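March, support tooling notebook - ticket routing, run 4

Reran the queue import against the Gellarstead export after Suryani fixed the date parser. 3,201 tickets in, 2,069 matched to an existing customer record on email alone. The rest fall through to the phone match, and that is where the time goes: the old on-premise system stored extensions in the same field as the number.

Tuấn's regex strips anything after an "x" or "ext". It misses the ones typed with a slash. Added a slash case and left the original value in a second column so agents can still see it.
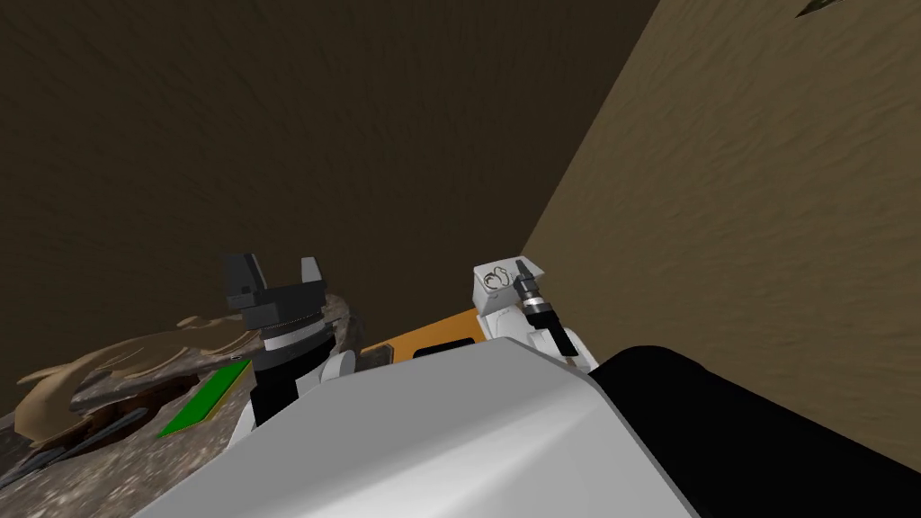 Timeout on the lookup call is now 40 seconds, up from the default. Too long for a live chat, fine for the overnight batch. Amirul wants separate settings for the two and I agree - one config key for both is a leftover from the Nudari pilot.

Duplicate merges still off. Two contacts at the same company with a shared inbox were collapsed into one in the last run, and the chat history went with the wrong person. Mawuli has the record IDs.

To do:
- split the timeout key
- rerun phone match with slash case
- ask Chiến whether closed tickets need owner names carried over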